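Restroom Supplies FAQ — Escobedo Building

How often are the restrooms restocked?

Twice a day, at 11 a.m. and again after the offices close. Paper, soap and hand towels are checked on each round. The Sovon annex follows the same schedule.

Which rolls fit the holders?

Standard household rolls with a cardboard core. The 200-sheet and 600-sheet rolls both fit. Jumbo rolls do not, and they should not be forced onto the spindle.

Where does the spare roll go?

On the shelf over the holder. Keep one spare per stall, and leave the wrapper on until the roll is needed. A wrapped roll stays clean if water is splashed on the shelf. 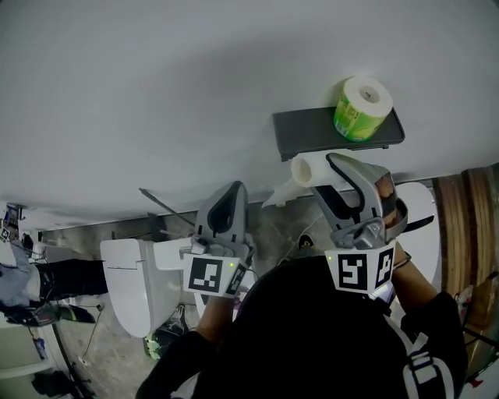
Spare roll on the shelf, roll in use directly below.

Which way should the paper hang?

Either way is acceptable. Leave a short loose end so the next person can find it. If the end is stuck down, turn the roll by hand and lift the first sheet — do not tear through the outer layers.

When should a roll be changed?

When the core shows through the paper. Partly used rolls are not thrown out. Move the remainder to the shelf and use it first.

Can I put other items on the shelf?

Phones and small bags, for the length of a visit. Cleaning products go in the closet. Anything left behind is held at the front desk for 72 hours.

What do I do if a stall has no paper at all?

Take a roll from the supply closet next to the elevator and report the stall number at the front desk. The closet is unlocked during office hours.

Who orders the supplies?

Mio Kudo, Facilities. Orders go to Clalness in the first week of the month. Requests for a different brand or ply need to reach her before then.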